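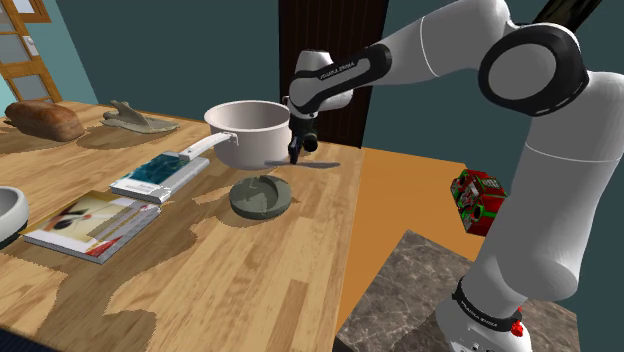

Write down what counts as putting a blade down safely, and write it down before anyone starts scoring runs. So ran one of the first replies to the consultation draft, and it has shaped much of what is in the final text.

Kisell releases code of practice for simulated household handling tests

KIRKANCE – Kisell has published a code of practice for testing robot arms on household handling tasks in simulation. The code covers how a test room is set up, how held objects are classed, what a run must record, and what a company can and cannot say about its results. It is free to read and takes effect for all new Kisell test contracts from April.

The code applies to arms working at a table or bench with ordinary household items, including cookware, cutlery, packaging and reading matter. It does not apply to mobile robots, to arms working beside a person, or to any physical trial. Those are covered by existing law and by the safety standards that apply in each market, and the code does not replace any of them.

Kisell wrote the text with Gernell, which supplies handling software to appliance makers, and with the maintainers of Guerra, the simulated home used in the trial period. The consultation draft drew 39 written submissions. Most came from test engineers and a smaller number from buyers who have to read test reports as part of their purchasing work.

What the code asks for

The code has 17 clauses. The main ones are set out here in shortened form. The full wording should be used for any contract or audit.

Held objects. Every object the arm is asked to pick up must be placed in a class before testing begins. The classes are plain, fragile, hot, liquid-bearing and edged. An object can be in more than one class. A knife is edged whether or not the simulation models cutting, and a run that treats it as a plain rod does not meet the code.

Edged objects. The planned path for an edged object has to be stated, along with the direction the edge faces while it is being carried. If the arm stops part way, the report must give the position of the blade at the stop. Dropping an edged object is recorded as a failure even if the object lands inside the target area.

Clutter. Test tables must hold items that have no part in the task. Operators may not clear a table between runs to improve a result, and they may not move an item away from the path of the arm unless the change is logged. Items on the floor of the room stay in the model and are listed in the set-up record.
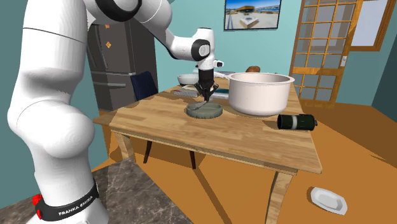 Contact. Any contact between the arm, or the thing it is holding, and an item outside the task must be logged. The draft allowed light contact to be left out. Submissions pointed out that "light" was never defined, and the exemption has been removed. Operators can still sort contacts by force in their own analysis.

Starting positions. A task must be run from at least eight starting layouts. Rotating the whole table does not count as a new layout. Moving the objects in relation to one another does.

Number of runs. Each task needs a minimum of 40 runs for a result to be published. All of them count. A run that is abandoned by the operator is reported as abandoned, with the reason, and stays in the total.

Camera views. Where more than one view is used, each must be named in the report. If the control software has access to a view, the report has to say so. A view used only for checking by people must be kept separate from the ones the software works from.

Rendering faults. Simulated rooms have faults that real rooms do not. Shadows can come out with stepped edges and surface textures can repeat. The code does not ask operators to remove these, but known faults near the gripper or the target must be listed, and the list must be finished before the runs are scored.
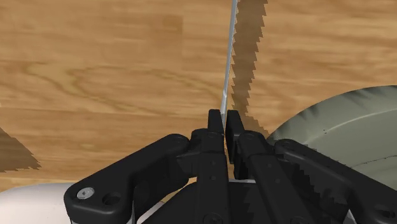
Thin objects get a clause of their own. Narrow handles, rods and small utensils caused more disagreement between scorers during the trial period than any other kind of item. Two people could look at the same run and differ on whether the fingers had closed on the object or beside it. The code now says that a grasp is scored from contact data first and from the view second. Where the two disagree, the run is marked as disputed and a second scorer looks at it without seeing the first score.

Scoring is kept apart from operation. The person who sets up a task may not score it. In small teams this will sometimes mean bringing in someone from another project, and Kisell accepts that this adds cost. Gernell reported that separate scoring added roughly a day to each of its test rounds in the trial period and has kept it in place.

What can be claimed

A company that follows the code may state that its testing was carried out under the Kisell code of practice. It may not say that its robot is safe, certified or approved on the strength of simulated runs. The code is direct on this point, and the wording companies may use is printed in full in the final clause.

Simulated results must be labelled as simulated wherever they appear – in reports, on product pages and in sales material. Still pictures and video from a simulation carry the same label. Where simulated and physical results are printed together, they go in separate tables.

The code also asks for the version of the simulated room to be named. Guerra was updated twice while the draft was open for comment, and results from different versions were being compared as though they were the same. The maintainers will now keep older versions available so that a task can be repeated as it was first run.

What changed from the draft

Apart from the contact rule, the largest change is to records. The draft asked operators to keep only a summary. The final text asks for the full log of every run, including joint positions, gripper state and the position of each object, to be kept for the life of the product.

A proposed clause on cleaning tasks was taken out. Several submissions said that wiping and scrubbing could not be tested fairly with the surface models now in common use, and Kisell agreed. The clause may come back in a later edition.

A request for a simple pass mark was not taken up. Some buyers wanted one figure they could compare across products. The working group's view was that a single score would hide the difference between knocking over a box and dropping a knife, so results will go on being reported by class of object.

Using the code

Teams already part way through a test program can finish under their current arrangements. New programs with Kisell will use the code from the start. Other test houses are free to adopt it without a fee and do not need to tell Kisell they have done so, provided the text is used whole and unaltered.

Kisell will run briefing sessions at its Kirkance office for operators and scorers. The morning session covers set-up records and object classes. The afternoon session, from 1.30 pm, covers scoring and includes practice on disputed grasps. Both can be joined online.

Comments on the code can be sent at any time and will be held for the next review. They should give the clause number and, where possible, attach the log of the run in question. Logs will be treated as confidential.

About Kisell

Kisell is an independent test house based in Kirkance. It carries out simulated and physical testing of handling equipment for manufacturers and buyers, and does not design or sell robots.

Media enquiries: Kisell communications desk, Kirkance. Copies of the code, the set-up record form and a summary of submissions are available on request.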